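Notes for my talk, Wenham meetup, January
Speaker: Samer Qudah

Start slowly. Greet the room, thank Hala Sleiman for the invitation.

My topic is folding at home. Factories have good machines for flat towels. A bedroom is harder – the cloth is soft and every pile is different.

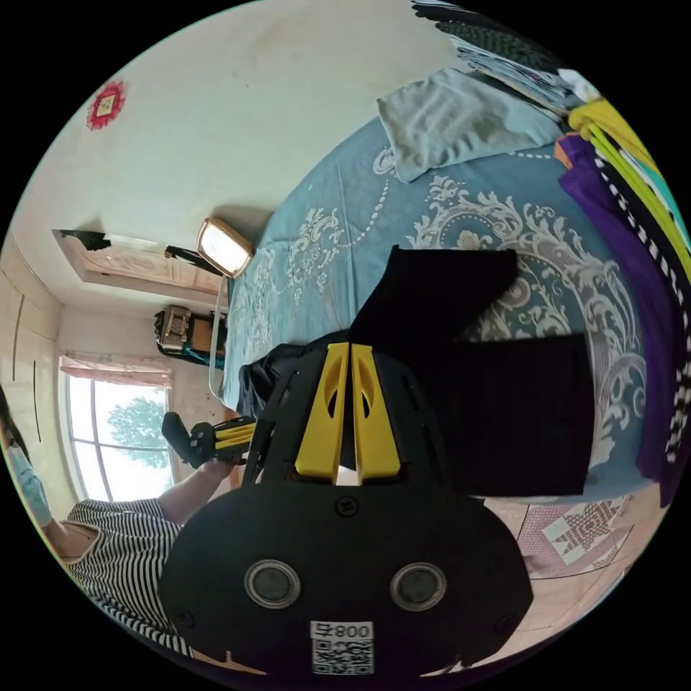

Can a robot fold the family laundry today?
Only in part: ours at Onuseo folds a towel well, but a dark shirt still confuses it.

Say the numbers here. We tried 183 garments and 24 came out neat enough for a drawer. Pause. Let people laugh if they want.

Next point: two grippers must agree. One lifts, the other waits for the edge. People do this without thinking.
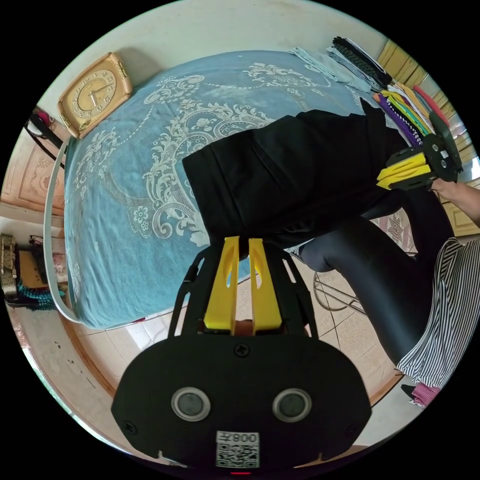
Slide 5. Black garment over the bed, second gripper at the far end.

Explain tension. Too little and the cloth falls in a heap, too much and it slips out. Mention the Tevivon tests by Yara Issa.
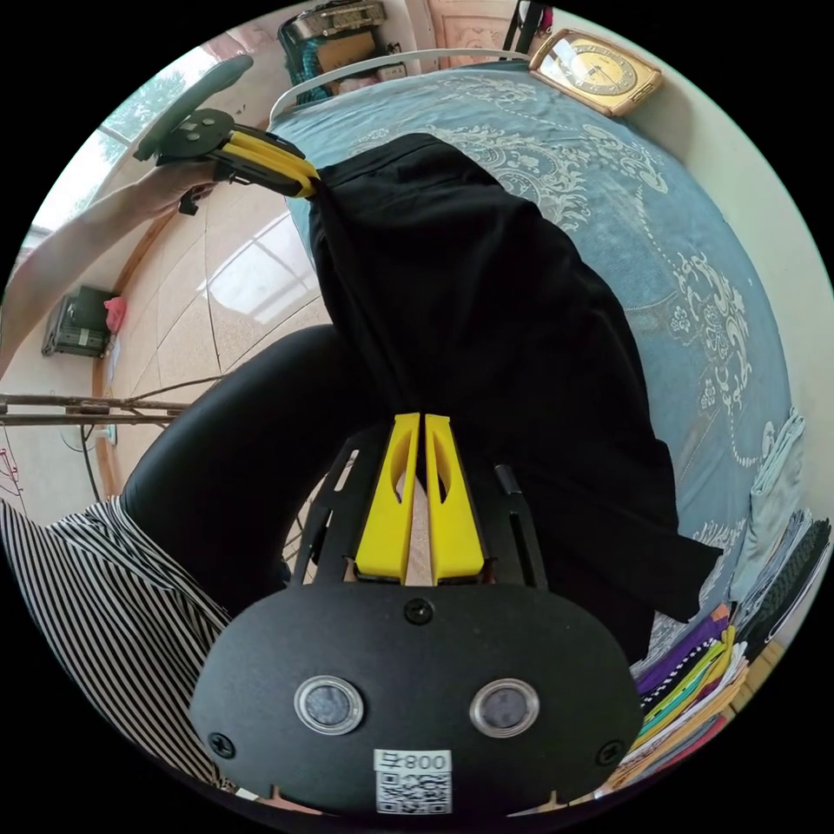 Slide 6. Upper corner held, cloth stretched on the diagonal.

Finish with my opinion: shop floor first, bedroom later. Questions until 4:30.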